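Reviews > Continuing Education > Communication Skills

Nestura Bedside Listening Course: Review

7 Sep 2026 | 4 comments | 30 shares

I took the Nestura course in July, at my clinic's expense. It has 11 short modules on how to talk with patients, mostly video, with a workbook you print yourself. I'm a nurse in outpatient care and I see a lot of people who are worried and short on time. 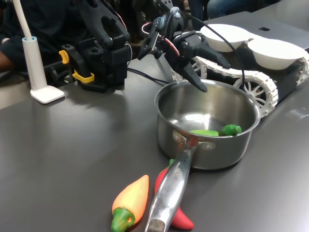 The first two modules are slow. They cover eye contact and open questions, and most nurses had that in school. It picks up at module three, where you watch the same visit played twice -- once with the clinician typing the whole time.

The workbook is decent. Leave plenty of room for the written exercises, as the boxes are too small for real answers.

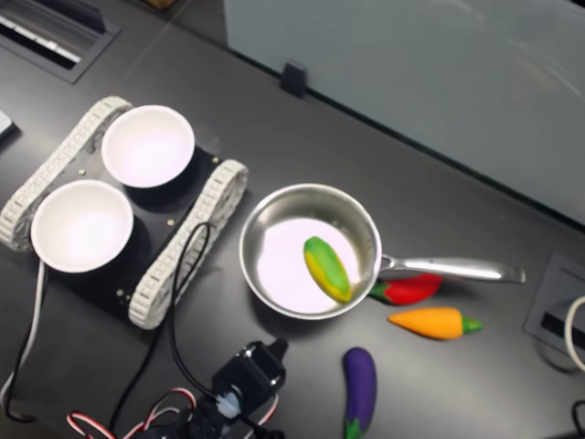
Can you do it on a phone?
The videos play fine on one, but the quizzes need a laptop or a tablet.

I did a similar course from Vahidi before this one. Vahidi has better acting and a weaker section on bad news. Nestura gives that topic a full module, and I have used the opening lines from it at work.

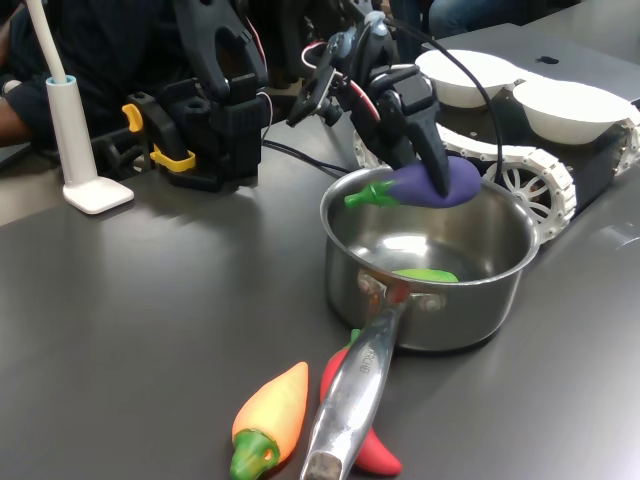

THE VERDICT

Good for newer staff, fair for the rest of us. The certificate took 7 days to arrive.

Comments (4)

Did this one too. Skip to module three if they let you.

Does it cover phone visits?

Only briefly, near the end -- two pages in the workbook.

We use the Bultthorpe one on our unit and it's shorter.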